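## Chapter 2: Where Things Live

Every kitchen has a system, even if the system is a heap. Lorna Mangubat, who taught household management at Gedia, held that most cooks lose more time hunting for the lid than boiling the potatoes.

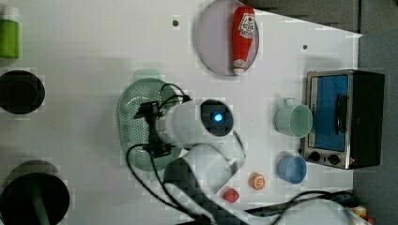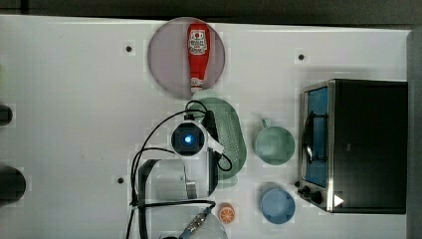
Storage begins with a dull question: what gets used together? Sauce goes near the plates, and few of us need telling. Laying the ketchup bottle on the plate itself is perhaps taking the advice too far, and leaves the chips nowhere to go.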